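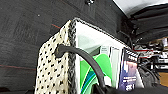

About Baso Home Storage

Baso sells fabric baskets, bins and shelf boxes for the home. We are based in Plemville, where we have a shop on the first floor and a sewing room upstairs. Lakshmi Sastry started the company after several years of altering curtains and slipcovers for local customers, many of whom asked her for something to keep mail and magazines in.

What we make

Our baskets come in 3 sizes. The small one holds remote controls and chargers. The medium is the one most people buy, and it is meant for things that stand on edge: boxed games, thin books, folders, packages waiting to be opened. The large goes on the floor of a closet.

Polka dots on cream are our oldest print and still our best seller. We also carry plain gray, and a navy stripe that comes back each February. Braided trim is available in gray and black or in natural. Handles are black on all the printed baskets.

We keep the rims open. Lids were tried on the Kotian line and customers returned them – they wanted to see the tops of what was inside and pull one thing out without moving the rest.

Who we are

Lakshmi chooses the fabrics and cuts the first sample of every design. Annapurna Kartha runs the sewing room and handles repairs. If a handle comes loose, mail the basket to her or bring it in. Repairs to stitching are free for the first two years, and after that we charge for thread and time.

Last year we sold 2,163 baskets, a little over 1,000 of them through the shop and the remainder by mail order.

Home visits

We also offer a sorting service called Nisum. One of us comes to your house for a morning and works through a shelf, a hall table or a closet with you. You decide what stays. We bring baskets in each size to try in place, and you pay only for the ones you keep. Visits are limited to Plemville and the towns next to it.

Orders for schools and offices are welcome – please allow four weeks. Fabric swatches can be requested at the shop counter or by mail.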